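# Umdale Household Clutter Set

Version 3, released 21 April 2018 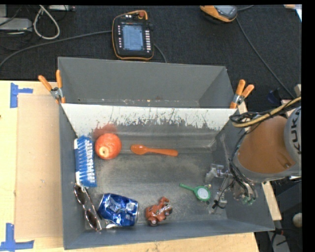

Umdale is a list of small household things for people who work on sorting and tidying. It covers the items that end up together in a kitchen drawer, a toy box or the bottom of a bag, and it gives each one a short plain name. Items are grouped by what they are, never by color, so a mixed bin can hold a blue scrubbing brush beside a red-orange apple, with an orange spoon, sunglasses and a crumpled blue can near them, and every one of those belongs to a different group. The green magnifying glass goes under toys, as does the small reddish-brown vehicle.

## Contents

- `items.csv`: one row per item, 96 rows
- `groups.csv`: the 8 groups and their short codes
- `layouts/`: over 100 suggested mixes, in plain text
- `CHANGES.txt`

## Groups

kitchen, cleaning, food, drink containers, toys, eyewear, stationery, other

## Notes on naming

Use the everyday word. A can is "can" whether dented or not, and its condition goes in the `state` column. Spoons are all "spoon" regardless of material. Toy versions of real tools take the prefix "toy", as in "toy magnifying glass". Fruit is listed by kind only; varieties were dropped in March.

## Known problems

The "other" group is too large. Brushes with and without handles share one name. Sunglasses have no entry for folded or open.

## Use

Free to copy and change. Please keep the file names so that the Jirora scripts still find them.

Filed under: Household items, Sorting, Data

Related
- Taltine Drawer Contents
- Toivonen Toy Names
- Jirora Scripts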